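Reglas de grabación con pinza de mano, conjunto Storkwood
Ficha de datos y normas de buena práctica
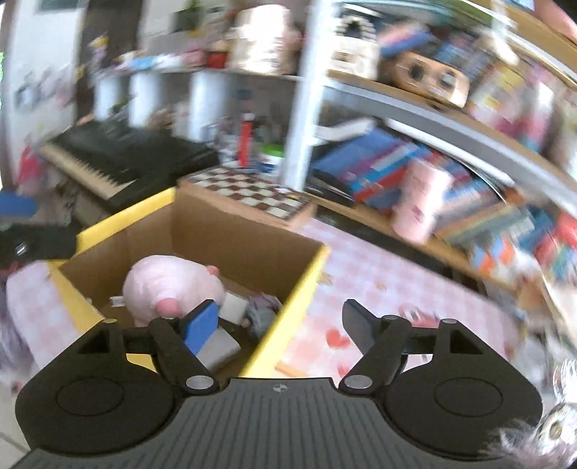

Esta ficha acompaña a las demostraciones grabadas en casas y locales con la pinza de mano. Está escrita para dos tipos de lectores: las personas que graban y las personas que después entrenan una política con los datos. Si usted solamente quiere descargar los episodios, puede ir directamente a la sección «Estructura».

Redacción: Wilma Kinnear y Emiliano Figueroa. Revisión de las normas: Adom Quaye.

Alcance

El conjunto contiene tareas de recoger, guardar y ordenar objetos domésticos: juguetes, libros, juegos de mesa, cajas. No contiene tareas con cuchillos, líquidos calientes ni medicamentos. Tampoco aceptamos episodios con animales dentro de la zona de trabajo.

Los lugares se graban como están. No pedimos que se retire el mantel ni que se vacíen los estantes, porque un fondo demasiado limpio produce modelos que fallan en una habitación normal. En la primera versión, llamada Grumville, habíamos permitido mesas preparadas, y esos episodios fueron retirados en abril.

Antes de grabar

Limpiar la lente con un paño seco.
Abrir y cerrar la pinza 3 veces delante de la cámara, completamente y despacio. Este gesto sirve para calibrar la apertura.
Comprobar que las dos puntas de los dedos son visibles en la imagen.
Avisar a todas las personas presentes en el local.

Durante la grabación

Un episodio dura como máximo 60 segundos. Cuando la tarea es más larga, se divide en episodios, y cada uno empieza con la pinza abierta.

La mano libre no debe ayudar. Si un objeto se cae al suelo, se termina el episodio y se marca como «fallo»; no se borra. Los fallos son útiles y durante mucho tiempo los hemos perdido por vergüenza de quien grababa.

Con objetos blandos (peluches, ropa) hay que cerrar los dedos hasta que el objeto esté sujeto, sin apretar más. Con cajas de cartón abiertas se entra por arriba y se evita empujar el borde. Los objetos finos que están planos sobre la mesa se toman por un extremo.

Personas y privacidad

Se admiten manos y brazos de otras personas, siempre con consentimiento firmado. Las caras se difuminan antes de publicar. Los dibujos impresos en cajas o juguetes no se difuminan: nuestro detector los confunde a veces con caras reales, y Fiona Swanson revisa a mano estos casos. Los documentos con nombre o dirección legible obligan a descartar el episodio entero.

Estructura

Cada episodio es una carpeta con el vídeo, la trayectoria de la pinza, la apertura de los dedos y un archivo de notas. El campo «lugar» lleva un código, nunca una dirección. La versión actual reúne episodios de 17 lugares.

Límites conocidos

La trayectoria pierde precisión cuando la cámara está muy cerca de una superficie uniforme. Los objetos del fondo pueden salir borrosos, y no recomendamos usarlos como etiquetas. La mayoría de las personas que grabaron son diestras; esto se nota en el ángulo de entrada.

Cambios y contacto

Las propuestas de cambio en las normas se envían a Efe Fashola, en Plidport. Por favor, indicar el código del episodio y la sección de la ficha. El plazo de respuesta es de unos 3 días laborables.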